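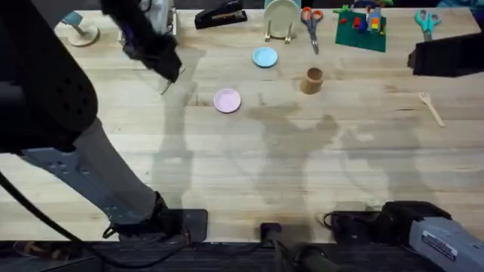
Sorting tables - where we are, March

To: Zoi Petridis
From: Sølve Berge, Kirkton reuse room

Quick one before the van goes, full numbers come with the quarterly.

Received so far: 939 items. Sorted, checked and shelved: 213. Behind plan, I know. Kitchen things are slow as every plate gets looked at for chips front and back, and the Haugen boxes came in all mixed up - office stuff in with the crockery. Stapler next to plates, orange-handled scissors, that sort of thing. Takes twice as long to seperate.

Tables

Wooden tops are staying. We talked about covering them but small plates are easy to pick up off bare wood and the covers slid around. Money moved to shelving instead, see below.

Plates

Small round ones now go out by color - pink, light blue, mint green - and not by maker. Families ask for colors. A little wooden dish rack on the table works fine for standing one up while you look at the back of it. Want 3 more racks, same kind, nothing fancier.

Scissors and office items

Own bin from now on. Scissors get checked for loose screws, then to the school packs. Staplers get tested with one sheet and then 5 sheets, if it jams it goes to repair.

Spending

Shelving from Skundier is in and paid. Bins from Dandine ordered, not here yet, they say end of month. Nothing spent on the label printer so that line is still whole. Would like to move part of it to the racks if thats ok with you?

Problems

Too many odd lids. No home for single stands and holders either, we keep finding them with nothing that fits. Holding them on the bottom shelf until summer, then out.

Next

Finish Haugen boxes. School packs out. Start on glassware - need more paper for wrapping first.

Need a yes or no on the racks before I order. Receipts are in the shared folder, Skundier one is scanned sideways, will redo.

Sølve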